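Dadamano Culinary Center Publishes Revised Recipe Collection

July 12, 2021

The Dadamano Culinary Center has released a revised edition of its home cooking collection, with 123 recipes tested in the center's kitchens since March. The collection is offered free of charge to members of the center and may be consulted by the general public in the reading room on the ground floor.

The new edition replaces a set of recipe cards that had been in use for many years and had become difficult to follow. Several cards gave quantities in measures no longer found in most kitchens, and a number of baking recipes listed no oven temperature at all. All quantities are now given by both weight and volume. Oven temperatures are stated for conventional and fan ovens.

Soups and stews make up the largest section. It opens with a barley and mushroom soup adapted from a handwritten household book dated 1746, which the center holds on long-term loan from the Domański family. The original calls for the barley to be left by the fire overnight. The revised version soaks the grain in cold water and cooks it with dried mushrooms, leeks, celery root and a small amount of smoked butter. Testers prepared the soup on 3 separate occasions before the seasoning was approved, and the final text asks for the salt to be added only after the mushrooms have softened.

The vegetable section has been expanded. New entries include a cabbage and white bean bake, roasted beets with horseradish cream, and a cold cucumber dish with dill and buttermilk. Cooks who keep a dairy-free kitchen will find a substitute listed at the foot of each recipe where one was found to give a satisfactory result. Where no substitute performed well, the recipe says so plainly. The cheese dumplings are among these.

The Cukura baking program contributed the chapter on cakes and sweet breads. Its instructors asked that the yeast recipes be written for a slower rise than is common in home cookbooks, and the center has agreed to this approach. A plain sweet dough now serves as the base for braided loaves, filled buns and a poppy seed roll. The dough may be kept in the refrigerator overnight and shaped the next morning. Readers are advised to judge the dough by its size and feel - the times printed in the book were recorded in a warm kitchen and will be longer in a cool one.

Changes have also been made to the way recipes are laid out. Ingredients appear in the order in which they are used, and any item that must be prepared in advance is marked at the top of the page. Preparation time and cooking time are given separately. The previous cards combined the two, and this led to frequent inquiries from members, in particular regarding the braised dishes.

Printing was carried out by Hiltatier, which also supplied the wipe-clean covers. The spiral binding allows the book to lie flat on a work surface.

A series of cooking classes based on the collection will be held in the teaching kitchen. Each class is limited to 20 participants and will cover one soup, one main dish and one baked item. Ingredients are provided. Participants should bring an apron and a covered container in which to take food home. Registration is open at the front desk, and members may enroll one guest at no additional cost.
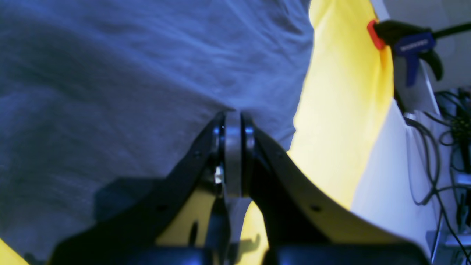
Sławomir Kurek wrote to the center that the barley soup was the first recipe he tried from the new book, and that he found it too thick on the second day until he thinned it with a cup of hot stock. He asked whether a note on reheating could be added, and whether pearl barley and pot barley could be used interchangeably.

The center has confirmed that both may be used. Pot barley requires a longer soak and should be cooked until the grains are tender throughout before the leeks are added. A reheating note will be included in the next printing, together with a correction to the beet recipe, where the amount of vinegar was left out of the ingredient list. The correct amount is two tablespoons. Members who have already collected a copy may request a printed correction slip at the front desk.

Comments on the recipes are welcome and should state the page number, the type of oven or burner used, and any ingredient that was replaced. Written comments may be left in the box beside the reading room door or sent by mail to the center, marked for the attention of the test kitchen.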